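Stop Tuning the Planner and Fix the Scene File

2021-12-14

Most planning failures I review get filed as planner bugs. The ticket says the planner timed out or returned a path with a pointless detour, and someone raises the sample limit from 1,113 to 2,000. The ticket closes. A month later it opens again under another name.

My view is that teams working in simulation should freeze the planner early and spend the time on the scene description.
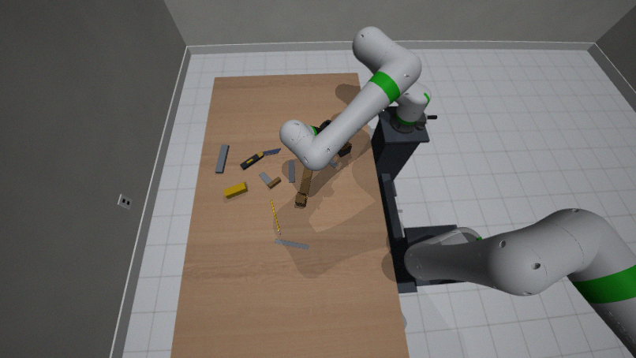 Collision geometry is where I would start. In Skina, the scene tool we use at Avent, every object carries a visual mesh and a separate collision shape, and nothing forces the two to agree. A convex hull is fine for the yellow block. It is a poor choice for a long, narrow shaft with a thick end, because the hull fills in space a finger could use. The planner then avoids air, and we call it conservative.

My rules for a scene review are short:

1. Draw the collision shapes over the visual ones and look at both.

2. Plan for both arms as one system, even if only one is moving. A parked arm is an obstacle with a large footprint.
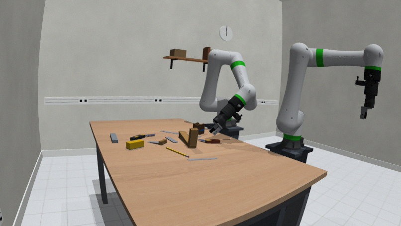 3. Store the random seed with the scene, in the same file. A seed in a launch script will get lost.

4. Log the reason for every rejected sample. "No path found" is useless without it.

Perception has the same problem in another form. We run the Yadav pose estimator on rendered views, and its errors get blamed on the network. In March we went through 66 bad poses by hand. In 17 of them the estimator was right and the label was wrong - the object's origin had been moved in the mesh and left alone in the scene file.

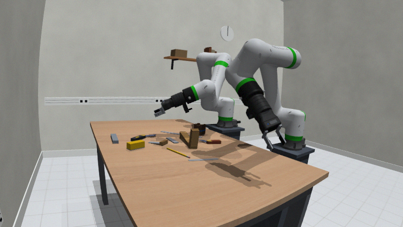 Simulated two-arm cell with tools and blocks on the tabletop.

Shadows deserve more suspicion than they get. A dark patch on wood grain can shift a segmentation edge by a few pixels, and on a thin part that is enough to spoil a grasp. I would vary the lights before I added a single new object.

The usual objection is that real scenes are messy, so a careful scene file teaches the wrong habits. I don't accept it. Mess should be a parameter we set.
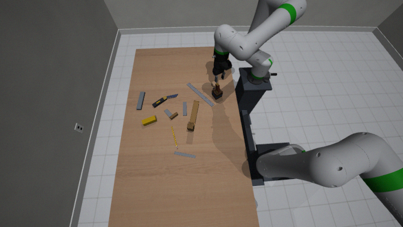
An error we did not choose gives us noise with no record of where it came from, and it can't be switched off for a comparison run.

The other objection is cost, and that one is fair. Reviewing a scene by hand is slow, and the Sosdale exporter makes it slower by renaming parts on every save. I would still pay it. A planner setting has to be tuned again for each task, while a corrected collision shape stays corrected until someone edits the mesh.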